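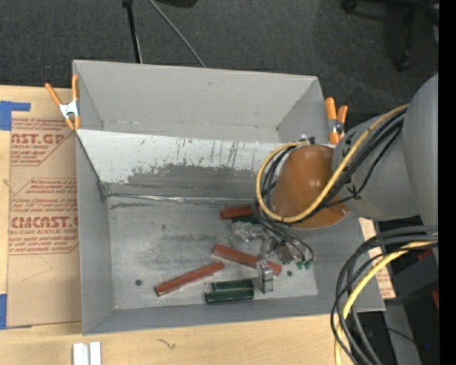 Red and green blocks in the bin, with the arm reaching in from the right.

Menon 3 is out, and I've been playing with it all week

26 July 2018

If you follow the little world of pick-and-place software, you already know Menon. It's the grasp planner from the folks at Vovness, the small software shop in Erkstead, and it's the thing I've had running (and crashing, and running again) on my own bench for most of the last year. Well, version 3 went up for download this morning, and I was lucky enough to get an early build, so I have opinions!

The short version is that the planner finally thinks about the walls. If you've ever tried to get a gripper down next to the side of a bin, you know why I'm excited. The old Menon would look at a block, work out a lovely grasp straight down from the top, and then discover halfway through the motion that one finger wanted to be exactly where the wall was. Then you'd get a stop, a red line in the log, and a walk across the room to press the reset. I did a lot of walking with version 2.

In the new one the bin is part of the plan from the first step. You give it the inside shape, slopes and all, and it scores each grasp by how much room the fingers have on the way in and on the way out. It checks the wrist too, and the hoses and cables if you take the time to describe them as a fat tube around the last few joints. I was lazy about that part on my first day and I regretted it. Do the tube!

Vovness uses long, plain blocks for most of its testing, and I like that choice. Blocks sound easy until two of them are lying side by side with no gap, and then there's nothing to grab but the ends. Put one across another and it gets worse, with the top one rocking as soon as you touch it. Menon 3 handles the side-by-side case by looking for a small push first. It nudges one block over, takes another look, and then goes in for the grasp. Watching it decide to push was the moment I called my other half in from the kitchen (who was very polite about it).

The looking part has changed as well. Perception used to be a separate package called Ullora, with its own settings and its own release schedule, and the two never quite lined up. Now Ullora ships inside Menon and you start both with one command. Dark parts on a gray floor used to be my worst case, because the depth data came back full of holes and the planner would just act like there was nothing there. Ullora now fills in from the color picture when depth drops out, and marks those spots as less certain, so the arm comes in slower on them. It isn't magic. Shiny tape still gives me ghosts, and I had to mask out one strip in my own bin by hand.

Speed is the other thing people will ask about. Planning a single grasp takes up to 300 milliseconds on my aging desktop, and most of the time I don't notice it, since the planner works on the next pick while the arm is still dropping off the last one. Vovness says its own test was 1000 picks in a row from mixed piles, and the full logs are in the download, failures included. I spent a happy evening reading the failures. A lot of them are the same block wedged in the same kind of corner, and there's an open ticket for it already.

A few gripes from me. The setup guide still assumes you've used the older version, so if you're brand new you'll be hunting around for what a "approach cone" is and why yours is empty. The config files from version 2 won't load, and there's no converter yet - I retyped mine, and it took the better part of an afternoon. Also the viewer window opens behind everything else on my machine every single time. Small stuff, but you'll run into it.

The thing I keep coming back to is the replay tool, which hardly gets a line in the release notes. Every pick is saved with what the camera got, every grasp the planner thought about, and the reason each one was thrown out. You can change a setting and run the same pick again without touching the arm. I found a wrong gripper width in my own setup that way, after months of blaming the camera. (Sorry, camera.)

Menon 3 is free for home and classroom use, same as before, and a paid license comes with a 30 day trial. Vovness says a patch with the config converter should follow, and the Erkstead team is taking bug reports on the project page in the meantime. If you're sending one in, attach the replay file, because they'll ask for it anyway. I've got two reports in already and I'm working on a third, about the viewer window.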